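4. Opening Recaps and the Handling of Absent Players

4.1 Material
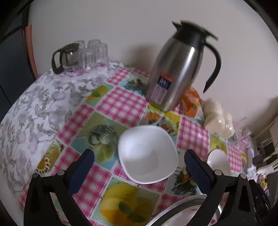 The recaps analysed in this section come from two serial role-playing campaigns, both played around a table, recorded in full and released as audio episodes. The first, Ramier, is a superhero campaign set in a harbour city of the same name. The second, Toren, is a low-magic fantasy campaign with a smaller cast and a slower release schedule. Both groups play in Irnthorpe, in private homes, and share one player. We took 10 consecutive episodes from each campaign, starting in both cases with the first episode released in December, and transcribed each from the opening music to the end of play.

The transcripts were divided into turns following the rules set out in Section 3. Of the turns in the combined set, 2,941 were coded as belonging to a recap, a correction to a recap, or a later return to recap material. Turns in which a player only laughed or agreed were kept if another speaker responded to them, and were otherwise dropped. Coding was carried out by the first author and checked by Adhiambo Mussa, who had not listened to either campaign before. Differences were settled by discussion, and the earlier code was kept in the file so that changes could be traced.

4.2 Form of the recap

In Ramier the recap is given by the game master, who reads from a prepared text. It is written in the present tense, names each player character at least once, and ends on the situation in which play will resume. Players rarely interrupt. When they do, the interruption is nearly always a joke about their own character, and the game master waits for it to finish before reading the next line.

In Toren the recap is given by whichever player is asked, without notes. It is longer, uses the past tense, and is corrected often. Corrections are of three kinds: order of events, names of minor characters, and motive. The first two are accepted at once. Corrections of motive are more often disputed, usually when the speaker has explained the action of a character who belongs to somebody else. The typical sequence is a claim ("you went in there for the money"), a denial by the owning player, and a ruling or a change of subject from the game master. We found no case in which a player other than the owner had the last word on a motive.

The difference matters for how the recap works as a record. A read recap fixes one version of past events before the players have spoken. A spoken one leaves several versions open, and some of these are used later in the session when a player wants to argue for a particular result. The listener to the released episode hears both kinds in the same position, directly after the music, and has no other summary to refer to.

4.3 Absence

In 7 of the episodes at least one regular player was missing. The two groups treat this differently. The Ramier group removes the character from play and gives a reason inside the story, which is stated in the recap of the following episode. The hero Llorente, for example, is first said to be in hospital and later to have been kept there under guard. The second statement was made after the player had returned and asked for it, and it replaces the first without comment in every later recap.

The Toren group leaves the character present but silent. The game master moves the character when needed and avoids giving it speech. On the player's return, the recap is addressed to that player by name and in the second person, including for events at which the player was not present. This produces turns such as "so you walked over the bridge with them, and you didn't say anything". Returning players tend to take up the silence as a fact about the character. In one session it becomes a quarrel between two characters which lasts for most of an hour of play.

We treat the first method as repair by removal and the second as repair by adoption. Removal protects the player's control of the character but leaves a gap that must be filled by new story. Adoption leaves no gap, though it hands the player a set of actions that were chosen by others. Neither method was discussed by the players as a rule in the recorded material. It is possible that such a discussion took place before the sampled episodes.

4.4 Sound and turn loss

Some turns could not be recovered. Both groups use a single microphone set on the table, and objects put down near it mask short replies. A thermal carafe standing on a patterned tablecloth is shown in Figure 1. The effect of table coverings on masking was not measured. Turns lost to table noise were marked as such and were not guessed from context, even where the next speaker's reply made the content fairly plain. Overlapping speech was a larger source of loss in Toren, where corrections to the recap often begin before the speaker has reached the end of a sentence.

The released episodes are lightly edited. Long pauses are shortened in both, and we were unable to compare the released files with the original recordings. Pause length is therefore left out of the analysis that follows, and turn order is taken as it stands in the release.

Figure 1. Thermal carafe with black lid and handle on a patterned tablecloth.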